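How to make a posting-box sorting game for toddlers

We've had wet afternoon after wet afternoon this October, and I've been leaning very hard on one game. It's posting boxes! You put a hole in the top of a box, you hand over a basket of small things, and off they go. My youngest would post the car keys, the toast and the cat if she could, so it made sense to give her something she's allowed to post.

I first made a set out of cereal packets and they lasted until teatime. These are the notes from my second go, which has held up through two children, one cousin and a house move.

What you'll need

Three cube-shaped boxes, all different colours
A compass, or a mug to draw round
A craft knife and a cutting mat (for you, obviously)
Masking tape or a strip of felt for the edges
A basket or tub
Lots of small toys, mostly balls

Making the boxes

Look for boxes with a proper lid or a base you can open, otherwise you'll be shaking them upside down to get everything out again. Mine are paper-covered gift boxes from a shop that's gone now, but plain ones with a coat of paint do just as well. Let the paint dry overnight.

Find the middle of the top by drawing two lines corner to corner. Set your mug there, draw round it, and cut slowly, turning the box as you go. I go over the line twice with light strokes, which gives a much cleaner edge than one big heave. Then run tape round the inside of the hole, pressing it down in short pieces – one long piece just puckers.

Before you cut, get your biggest ball and your biggest cube and check they'll go through. I forgot the cube. It's the corners that catch you out, so measure across the diagonal. If you like, make one hole slightly smaller than the rest, so there's a box that takes a bit more thought.

Filling the basket

Go round the house and gather up whatever's rolled under things. You want plenty of difference, and texture matters as much as colour. Spiky balls are the first to be grabbed in our house, then anything shiny. A baseball is good for the stitching, a fuzzy ball is lovely after a smooth one, and a few cubes mixed in among all the round things make little hands stop and have a feel. 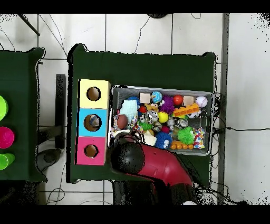 Melina Margaritis
Play ideas and rainy day editor

I like a wire basket for this, as you can see through the sides and hunt for the one you're after. Pack it full. Rummaging is half the fun, and a basket with only a few things in it gets tipped on the floor straight away (ask me how I know).

Do keep an eye on size. Beads and very small balls are for older children only, and with under-threes I take out anything that could go in a mouth and stay sitting next to them the whole time.

Ways to play

Start with one box and no rules at all. Just let them post. When that's old hat, bring in a second box and give each one a job: spiky in the blue, smooth in the pink. Save the third for "everything else", which is where the good arguments happen. Is a plush toy smooth? We had a very long chat about that.

Other things to try:

Cubes in one box, balls in another
Guess by feel, with eyes shut, before posting
Take turns to choose a toy and tell the other person which box
Stack the boxes into a tower once you're finished

My friend Markos Balaskas does a version with cups, where each child fills a cup from the basket and then posts their own lot. It slows things down nicely if you've got two of them elbowing each other.

Tidying away

Open the boxes, tip it all back in the basket, and wipe over anything that's been licked. If the tape's lifting round a hole, pull it off and do it again. I keep the basket on a high shelf between goes and swap a few toys each time, so it feels new.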